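Our student club at Murkura has 26 members now, and most of us had never programmed an arm before July. For the spring project, which we named Dusurar, every team has to write a routine that sorts toys into a bin. The rules fill one page, but we discussed them for two evenings.

My team works on picking. I wanted to begin with the panda, because it is more fun, but the others preferred the cube.

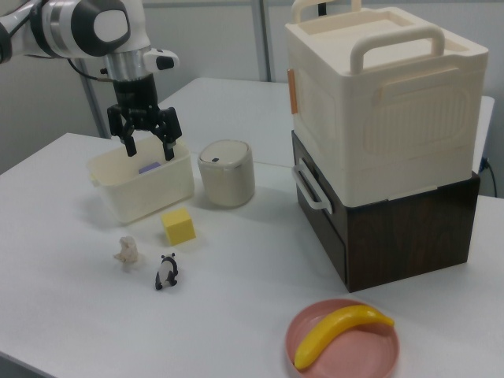
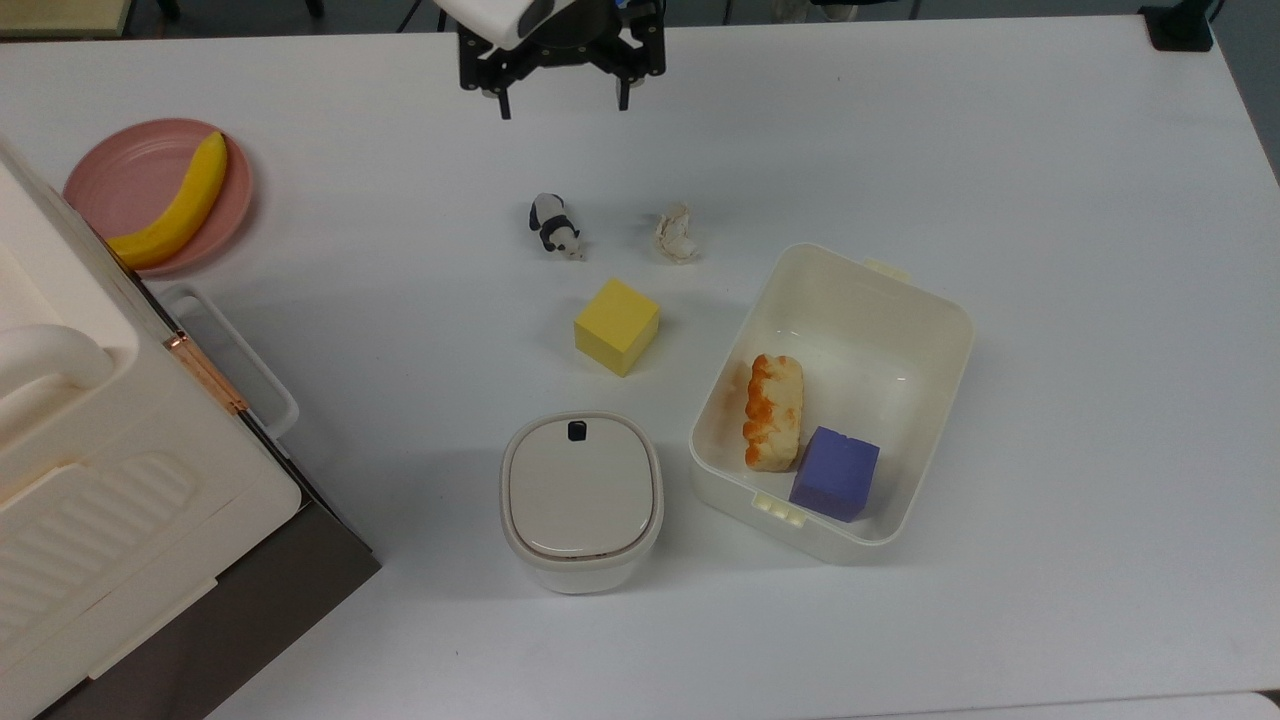
The bin, the yellow cube and the panda on our table

We have 39 attempts in our notebook so far. My biggest mistake was the height — I had measured it from the wrong side of the table top, and I needed a whole evening to find this. Next week we exchange our code with the Tullano team, so I must still write proper comments in mine.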